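Lokell Revises Moisture Standard for Interior Floor Planks

PLORMONT, 2021-07-26 - Lokell, a supplier of wood flooring to commercial builders, has issued a revised moisture standard for its Drodau line of interior planks. The standard applies to all orders shipped from the Plormont mill after November.

Under the revision, planks are held in the conditioning room for 12 days before grading. Boards are tested at both ends and at the midpoint. Any board outside the limit is returned to the kiln and tested again before it is packed.

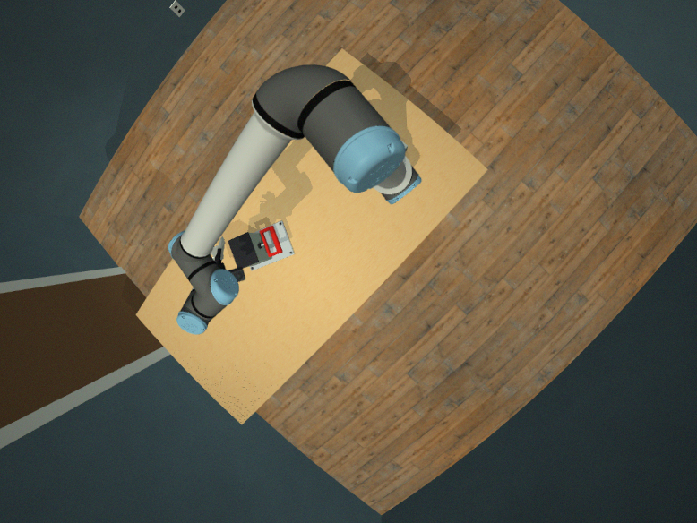
The change follows a trial of 847 boards in two widths. Gaps at the end joints were measured at installation and again after one heating season. The wider boards showed more movement across the grain, and their limit has been tightened accordingly. The limit for the narrow boards is unchanged.

Room temperature during conditioning is set at 68 degrees Fahrenheit. Installers should keep the same setting on site until the last row is fastened.

Prices and lead times for existing contracts are not affected. The full standard and test sheets can be requested from Wumbei, the distributor for the Drodau line.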